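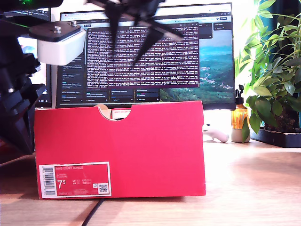

Als ich Notburga Bühler frage, was denn nun das Teuerste am ganzen Vorhaben war, lacht sie erst mal. »Alle tippen auf den Arm«, sagt sie. »Dabei waren es meine eigenen Stunden!« Sie plant bei Astutthorpe die Anschaffungen für die Retourenabteilung, und seit Juli heißt das vor allem: Roboter, die Schuhe wieder in den Karton legen.

Ich hatte mir ehrlich gesagt ein Büro voller Prospekte vorgestellt. Stattdessen reden wir zwischen Schreibtisch und Kaffeemaschine, und sie schiebt mir gleich ihre Tabelle rüber. Oben steht das Angebot von Hofstetter für den Greifer: 3624 Euro, ohne Montage. »Das war mein erster Anfängerfehler«, erzählt sie. »Ich hab die Zahl genommen, einen Haken gemacht und mich gefreut. Dann kam die Adapterplatte, dann kamen Ersatzfinger, und plötzlich telefonierst du mit der Buchhaltung.«

Für Ersatzfinger hat sie inzwischen 400 Euro im Jahr eingeplant, als eigene Zeile. Das möchte sie auch allen ans Herz legen, die gerade so einen Antrag schreiben (ich nicke eifrig, ich schreibe ja zum Glück keinen). Verschleißteile unter »Sonstiges« zu verstecken, das räche sich spätestens beim zweiten Quartal.

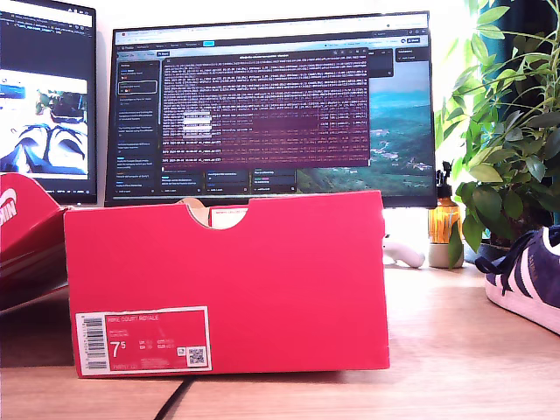
Warum ausgerechnet Schuhe? »Weil wir davon so viele zurückkriegen«, sagt sie. »Und weil ein Schuh gemein ist! Vorne hart, oben weich, dann noch die Schnürsenkel. Wer mir einen Greifer verkaufen will, soll ihn mir bitte an einem Schuh zeigen und keinen Holzwürfel hochheben.« Genau so hat sie es auch in die Ausschreibung geschrieben, 13 Anforderungen insgesamt, und die mit dem Schuh steht ganz oben.

Nunow, der zweite Anbieter, wollte lieber ein Mietmodell. Das fand sie zuerst verlockend, bis sie nachrechnete, was passiert, wenn das Gerät länger als ein Jahr bleibt. »Mieten ist super zum Ausprobieren. Aber dann muss im Kalender stehen, wann du dich entscheidest, sonst zahlst du einfach weiter.« 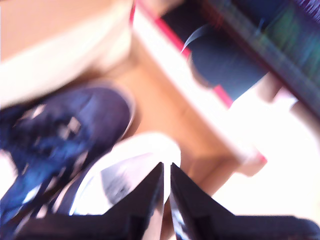

Schuh und Greifer bei der Arbeit

Und wie geht es weiter? Am Standort Vamivville soll ein zweiter Arbeitsplatz entstehen, dafür hat sie 3000 Euro allein für Einarbeitung beantragt. Ich frage, ob das nicht ein bisschen viel ist. »Zu wenig!«, ruft sie. Die Leute dort hätten mit Robotern noch nie zu tun gehabt, und irgendwer müsse ja auch den normalen Betrieb machen, während die anderen üben.

Der Antrag liegt noch bei der Geschäftsleitung. Bis dahin holt sie schon mal ein neues Angebot für die Adapterplatte ein, diesmal mit Montage.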